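Linotov folding panel system, green, set of four
Reviewed 2019-12-22

I should say at the start that I did not want a folding panel system. I wanted a shelf. The shop in Latus had sold its last shelf, and the man at the till pointed me towards a stack of flat boxes with the expression of someone who has been pointing at them for months. Reader, I bought the green.

In the box you get four panels, a bag of brackets, a bag of bolts and a leaflet. The leaflet is a single sheet of drawings in which a cheerful person with no fingers puts the whole thing together in 8 steps. Steps one to five are fine. Step six shows the finished article from behind, and seven and eight are the same drawing with the arrow moved.

The panels are the best of it. They are a proper green, like a snooker table that has been given a polish, and they have survived me leaning on them, swearing at them and resting a mug on one for most of an afternoon. The mug left no ring. I mention this because the Sollavia set I had before took a ring from a glass of cold water and kept it until the day I gave it away.

The brackets are where Linotov has saved its money. Each one needs to be offered up to the edge of the panel and held there while you start the first bolt, and each one would prefer to be somewhere else. If you do the end bolt first the rest won't line up. If you do the middle ones first the end won't reach. The trick is to start every bolt by two turns, go and have a biscuit, then come back and tighten them in whatever order annoys you least. My first bracket took 40 minutes by the leaflet's method and the second took four by mine.

You will also want something under you. I put a big piece of cardboard down, flattened it as best I could, and marked out where things ought to go in blue painter's tape, which pulls up again when you change your mind. I changed my mind a good deal. Tape is cheap and I would say buy twice what you think you need.
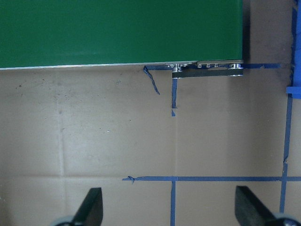
Once the bolts are in they stay in. I have carried a panel up a flight of stairs with its hardware fitted and nothing rattled, loosened or fell on my foot, and I was braced for all of those. Check them again after a week all the same. Two of mine took another quarter turn.

Is it good value? It cost a little more than the Sollavia and quite a lot less than the Gökçe, which my neighbours own and mention. The Gökçe has nicer brackets and comes with a spanner you would be happy to be left in a will. It also comes only in white and a sort of porridge, so there we are.

Things I'd change: the leaflet, obviously. A spare bolt or two — the bag holds exactly what you need, and I spent a long time on my knees finding one that had gone under the fridge. And the box, which opens at the end you have just stood it on.

Four stars. I would have given it almost five if the shop had said at the time that a matching shelf was due in January.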